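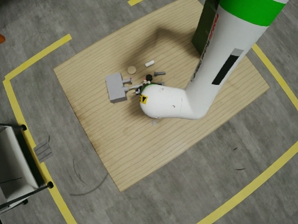 A Sunday at the Zerkisby paper mill

May 2019

In our town there is a habit of going out on Sundays, and in May the old mills and workshops along the river open their doors. This year I chose the paper mill at Zerkisby. I had wanted to see it already in February, but then it is closed to visitors.

From Flultley there is one bus, number 33, and it stops at the bridge. From the bridge you walk along the water on a narrow path with nettles on both sides, so long trousers are a good idea. The mill is lower than I expected, with a long roof and many small shutters in the upper floor. These shutters are for drying. When the air is damp they are closed, and when there is wind they are opened a little, and the workers learn by experience how much.

Entrance was 2 pounds, paid in a tin at the door. Our group was led through the rooms in the order in which the paper is made, and I think this is the best way to understand it.

First comes the rag room. The mill uses cotton and linen, which are sorted, cut and then beaten in water for many hours. The guide let us put our hands in the finished pulp. It feels like very thin porridge and smells of almost nothing.

In the next room stands the vat. The papermaker dips the mould, lifts it level and gives it a short shake, first forwards and then to the side. It looks easy. I was allowed to try, and my sheet was thick in one corner and had a hole in the middle. The sheets are laid between felts and pressed, and the press makes a deep groaning sound that you feel in the floor.

Upstairs it was warm and quiet. The sheets hang over ropes made of cow hair, which does not leave a mark, and I could have stayed there longer — the light comes in stripes through the shutters and the paper moves a little all the time.

The small museum has a collection of watermarks, 2000 of them according to the leaflet, kept in flat drawers. My favourite is a snail from the Rodov mill, which burned down long ago. The labels are in very small letters and I was sorry to have left my reading glasses at home.

In the shop I bought writing paper called Melis, cream coloured, with rough edges. It is not cheap, but it takes ink well and the pen does not scratch.

The café has soup and two kinds of cake. I recommend the plum cake. The last bus to Flultley goes at five, and the walk back to the bridge takes longer than you think, so drink your coffee in good time.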